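Folding Small Towels: What I Learned for My Home Skills Project

I picked towel folding because I figured it would be easy. Ha! My question was whether a stack stays neater if you flatten each towel first or just fold it in your hands. I called the flatten-first way Hanik and the in-the-air way Drundex, because "Method A" is boring and I got to pick.

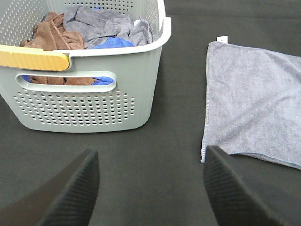
I had a budget of 50 dollars for towels and stuck to plain microfiber, mostly grays. Flattening takes patience, and I kept wanting to skip it. Even a towel spread out mostly smooth, like the gray one next to the basket, still has faint diagonal creases in it, and I had to decide if those mattered. (I decided they didn't, or I'd still be at it.)

The Drundex way feels faster, but the middle is where it gets you.

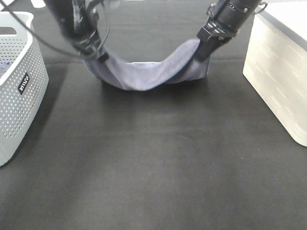
A cloth held at both ends, sagging in the middle.

I did 2 rounds on a Thursday and got 275 folds written down before my notebook page ran out. My flat folds stacked better both times, especially at the corners!

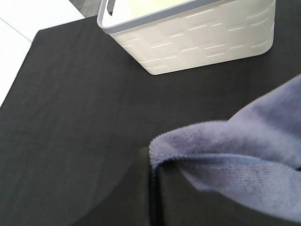
Storage was the part I hadn't planned for at all. My first idea was to stand the folded towels on edge so you can grab any color. A fuzzy cloth wants to curl into a thick, rounded fold, like the purple one by the white basket, and a curled one pushes its neighbors over. Next time I'd try a narrower bin and maybe thinner towels.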